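Clearing the Kitchen Table: Small Habits for a Surface That Does Everything

We have one big table and it lives in the kitchen, which means it is asked to be a breakfast bar at seven, a desk by four o'clock, and somewhere to put the shopping at every hour in between. I have written before about the larder shelves and the dreadful drawer by the cooker, and several of you wrote back to say that was all very well, but what about the table? So this page is for the table people. Put the kettle on first, it is a long one.

I should say that I am not a naturally tidy person. My aunt was, and she could clear a table while carrying on a conversation about somebody's knee operation and never lose the thread of either. Everything I know I have picked up slowly, from her, from readers, and from getting jam on things that should never have had jam on them.

Start with the cloths

Most of us have too many cloths and none of them where we want them. I used to keep mine in a heap under the sink, and whichever came out first got used for whatever needed doing, so that the one I had wiped the bicycle with would turn up the next day on the worktop. Colour sorted it out in the end. Blue is for the table and worktops. Brown is for shoes, floors and anything that has been in the garden. There is a white one for glasses and I hide it, because my family cannot be trusted with it.

You needn't use my colours, of course. Dilruba Kumarasinghe wrote to me from Clastberg to say that she does it by texture – fluffy for dry dusting, flat weave for wet – and that way it works in a dim kitchen and for her husband, who is colour-blind. I thought that was very clever and have been meaning to pass it on since December.

A few things about microfibre in particular, as I am asked so often:

Wash it with other microfibre and never with towels. Towels shed, and the fluff gets into the pile and stays there, and then your cloth spreads bits about where it ought to be picking them up.

Leave out the fabric softener. It coats the fibres and they go slippery. If you have already done this (I did it for years!) a wash or two with a splash of white vinegar in the drawer will usually bring them round.

Hang it up when you've finished. A damp cloth left in a ball on the table goes sour by the evening, and no amount of lavender spray will persuade you otherwise. We have a row of little hooks on the inside of the cupboard door, the Ingate stick-on kind, and they have held up well apart from the end one, which fell in the soup.

The homework end

Once the children are home the far end of the table belongs to them, and I gave up fighting about it a long while ago. What I do ask is that anything with a point goes back in its case before supper. Geometry sets are the worst for this. The compass gets left out, it rolls under a newspaper, and you find it with the heel of your hand. A case with a see-through lid is worth looking for when you buy a new one, as you can tell at a glance whether everything is home and you don't have to have the argument about it.

If the lid of a plastic case has gone cloudy, wash it in warm water with a drop of washing-up liquid and dry it with something soft. Please don't use the scourer. Pencil lead on the inside comes off with an ordinary rubber, and the fine black dust that collects in the corners will lift out on a dry cotton bud, which my daughter finds so satisfying that I have never had to do it myself.

The compass itself likes a tiny touch of oil at the hinge now and again. Sewing machine oil is ideal. Wipe it well afterwards or you will have a lovely translucent circle in the middle of somebody's maths.

And then there is the whiteboard eraser, ours being for the weekly menu board. These get clogged without anybody noticing, and after that they simply move the ink from one part of the board to another. Take it outside and bang the felt against a wall, or run the vacuum nozzle over it if it is raining. A really black one can be dabbed on a damp rag, over and over, moving to a clean bit of the rag each time, and then left felt side up overnight. Don't put it face down on a pale table, whatever you do. I have a grey smear by the window that I now cover with the salt.
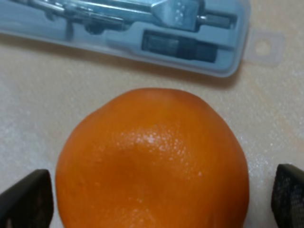
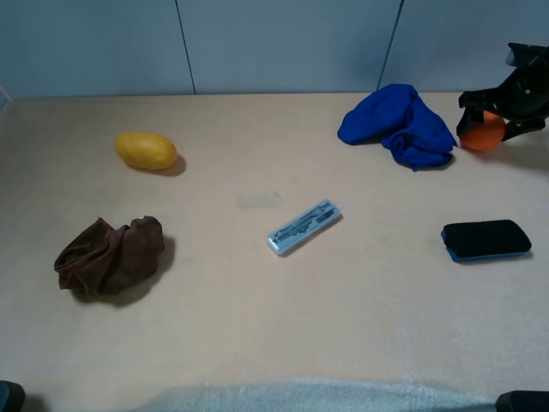

Fruit is the other great wanderer in our house, and I have come to think that a good half of what we call table clutter is really food that has lost its bowl. Mangoes get put down by the kettle, satsumas travel up to bedrooms and come back with a thumb hole in them. So the last thing I do before I fetch the cloth is a fruit round, bringing everything edible back to one place and giving each piece a look as I go. With something like that orange fruit, I look at the skin in good light. The fine pitting all over and the shine where the light falls on it are what I like to find at the market too, and a bit of lumpiness round the top has never put me off, for some of the sweetest ones we have had were very odd shapes indeed. What I do mind is a soft patch that gives under the thumb, or a dusty greenish bloom, and one of those goes straight out to the compost and its neighbours get a wipe.

Where to keep what

Citrus will sit happily in a bowl for the best part of a week if the kitchen is cool. After that I move ours to the salad drawer, not in a sealed bag, where they sweat, but loose or in one of those net things. Bring them out an hour before you want them, though, as a cold mandarin tastes of very little.

Mangoes are the other way about. Keep them out on the side until they give slightly near the stalk and smell of something, and only then let them go in the fridge. A hard mango put in the fridge too early will sulk and never come to anything. If you are in a hurry, put it in a paper bag with a banana and fold the top over. And go by feel and smell more than by the colour, as there are kinds that stay quite green when they are perfectly ripe.

I use two bowls now, a wide shallow one for citrus and a smaller one for whatever is still ripening. The wide one is from Plilleo and was meant for salad. Fruit piled deep goes off at the bottom where you can't see it, so the shallower the better, and I put a folded tea towel underneath to soften the landing.

Save the peel, by the way. A few strips of orange peel in a jar, covered with white vinegar and left for a fortnight on a windowsill, will give you a cleaner that smells a good deal nicer than vinegar does. Strain it and thin it half and half with water. It is lovely on a laminate or painted table and on the inside of the bin, but keep it well away from marble and other natural stone, as vinegar will eat into the polish, and don't ever mix it with bleach.

Wiping down a pale table

Now you can wipe. Pale surfaces show everything, and most of us go at them with far too much water. Do a dry pass first to gather the crumbs, working from the back of the table towards you, with your other hand cupped at the edge. Then a damp pass with the cloth wrung out as hard as you can manage. Then dry it, even if you think it doesn't need it – the streaks people complain about are nearly always water that was left to its own devices.

For scuffs, try the gentlest thing first. A clean white rubber will take off a surprising number of them. After that, a little bicarbonate of soda made into a paste with water, rubbed with one finger and a great deal of patience, and tested first on a spot underneath where it won't matter. Prapai Jaidee, who had the stall next to mine at the Dai market, swore by a dab of white toothpaste for ink, and I have had good luck with it on biro and none whatever on permanent marker.

You may also get a lighter patch where a mat or a box has sat for months while the rest of the table has changed colour in the sun. I'm afraid cleaning won't shift that. Move things about every few weeks and it will even up somewhat, or do as I did and put the mat back.

If your table stands against a panelled wall, spare a thought for the joins. Crumbs and splashes settle in those narrow lines and a cloth goes straight over the top of them. An old soft toothbrush, barely damp, run downwards from top to bottom, will have them clean in a minute or two. I do mine on a Wednesday when the bins go out, as the toothbrush lives by the back door.

Next time I shall be getting to the chairs, and in particular the felt pads on the bottoms of them, which have been coming off one after another and turning up stuck to the dog. If you have found a glue that holds, do please write and tell me what it is.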